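Grolthorpe Leaving Care Newsletter
May | By the Participation Desk
Share (13) | Comments (2)

Setting-up grant: changes to the claim process 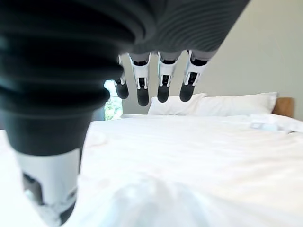 Janaka Amarasinghe asked at the last forum whether a young person who moves into a first tenancy before turning 18 can claim the setting-up grant at once, or must wait for the birthday. The answer is that the claim can be opened on the day the tenancy agreement is signed. Payment is released when the personal adviser has confirmed the address.

The maximum award stays at £1198. It may be drawn in up to 4 parts, and the parts need not be equal. Unspent money is held against the young person's name until the pathway plan is closed. It does not lapse at the end of the financial year, as stated in error in an earlier issue.

Claims are now made through Hadora, which replaces the paper form. Advisers who still hold paper forms should enter the details themselves and keep the signed copy on file. Two documents are required: the tenancy agreement or licence, and the current pathway plan. A plan awaiting review is accepted if the review has been booked.

Items bought before the claim was opened can be refunded with a receipt. Rent deposits, phone contracts and removal costs are outside the grant and should be put to the housing team under the separate deposit scheme.

Young people placed outside the county keep the same entitlement. Their claims are handled by the Trokura office, and queries should go there first. Appeals are heard by an officer who had no part in the original decision. The young person may bring an advocate or send a written statement instead.

The next forum starts at 4 pm in the Intarasuk Room. Travel costs are refunded on the day.

You are receiving this newsletter because you signed up for updates. Unsubscribe | Manage preferences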